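Speaker notes - "Six weeks with the Fledico hand kit"
Selport workshop evening, June. Slot is 48 minutes including questions. Do not run over, the bar shuts.

Slide 1, title
Wait for the back row to sit down. Say who paid: we did. Lomix sell the Fledico kit, they know I'm giving this talk, and they have asked me to mention the new price list. Consider it mentioned.

Slide 2, what you get
One box. A hand-held gripper, two sets of finger pads, a bag of screws, a camera mount and a manual of 126 pages. The manual has 101 pages on safety and a foldout about recycling. Assembly is on a card tucked under the foam. I found the card on the second evening. Pause for sympathy.

Slide 3, why hand-held
Most of you know this bit, so go quickly. You carry the gripper round and do the job yourself, the camera records it, and the recordings go off to teach an arm. Cheaper than buying the arm first and finding out it can't pick up a sock. Ask for hands up: who has bought the arm first? (Put mine up too.)

Slide 4, soft things
The brochure has a mug, a cube and another mug. Anyone can pick up a cube. We went for cloth and anything with a pile on it, because that's what our customers send back creased. Fluffy fabric has no proper edge to aim for. You think you're pinching the blanket and you've got a pinch of fuzz. Say this slowly, it is the main point of the talk and it's only slide 4. 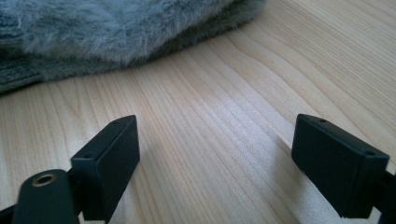 Come in from the side, low, with the fingers wide, and close later than feels sensible. Beginners close early. I closed early for most of a week and blamed the pads.

Slide 5, the pads
Flat and plain, and I've come round to them. The Sasaki kit we had on loan had a clever ribbed pad which was lovely on cardboard and collected fluff like a cheap hairbrush. Fledico's wipe clean. Marks off for the screws, which are a size I own no driver for. There is a driver in the kit. It is under the foam, with the card.

Slide 6, what went wrong
Wrist ache after an hour. The trigger is stiff and Lomix say it eases with use - so did my wrist, eventually. The upload software logs you out if you make tea. Support answered in 6 days, very politely, with a link to the manual.

Slide 7, would I buy it again
Yes, at the old price. If you only handle boxes, get the Sasaki. If you handle laundry, blankets or anything that sheds, the Fledico is the one I'd keep, and I did keep it.

Questions
Someone will ask if it works left-handed. It does, but the camera cable ends up in your sleeve. Someone will ask to have a go. Kit is on the side table, one at a time, and please put the driver back under the foam.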